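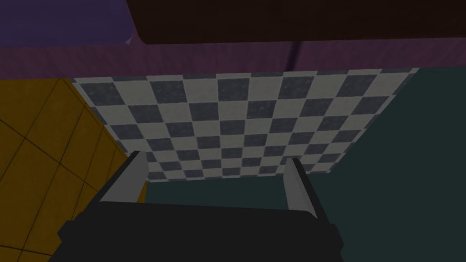 Plorkason is a collection of planning records for church fellowship meals, including anniversary dinners, harvest suppers, mission luncheons and Lenten soup evenings. It was assembled from the files of the Avimitz and Safavi congregations and is intended for people who plan such meals or study how congregations organize them. Each event has one entry in the events file, and most events also have a seating plan. Seating plans are stored as grids in which table squares and open squares alternate, much as the off-white and dark slate gray tiles do on the checkered surface shown with this file. A table square carries a table number; an open square is left blank and may be used for aisles, serving carts or strollers. Where the original plan did not follow this pattern, it was redrawn to fit and the entry is marked "adjusted".

Contents

The current release holds 1828 task records from 134 events. A task record states one job, the group responsible for it, the time it was due and whether it was marked complete. Seating plans are supplied for 60 of the events. A further file contains 414 short comments taken from evaluation forms returned after the meals.

Files

events.csv: one row per event, with the month, type of meal, planned start time and expected attendance
tasks.csv: one row per task, linked to its event by the event number
seating.csv: grid position and table number, one row per square
comments.csv: text of each comment, with the event number and general topic
CHANGES.txt: corrections made between releases

Source and preparation

The records were copied from paper folders and shared spreadsheets. Houshang Farahani prepared the first full version and set the rules for naming tasks. Jobs described in different words on different sheets were brought under a single name, so that "set up coffee", "coffee table" and "urns on" all appear as "coffee service". The original wording is kept in the column named source_text.

Times are given on a 12-hour clock as they were written. If a sheet gave only "after second service", the time column is blank and the phrase is placed in the notes column.

Privacy

Names of members, guests and children have been removed. Groups are identified by general function, such as kitchen, setup, music or cleanup. Dietary requests were kept only as totals for each event. Comments that could identify a person were left out of the release.

Known limitations

Both congregations serve their meals in a single hall, and the task lists reflect that arrangement. Outdoor picnics are not included. Records for April are fuller than those for the other months because Easter meals were planned in greater detail. A task not marked complete may still have been done, and the completion column should not be used to judge the work of any group.

Food costs are missing for many events. Donated items were often listed without a value, and no value has been assigned to them.

Use

The files may be copied and adapted by congregations and nonprofit groups without charge. Published work should credit Plorkason and state which release was used. The Ustetti planning template can read events.csv and tasks.csv directly; seating.csv must be imported separately.

Corrections

Corrections should be sent to the Avimitz church office, marked for the attention of Houshang Farahani. Please include the event number, the file name and the text as it should read. Accepted corrections are entered in CHANGES.txt with the next release.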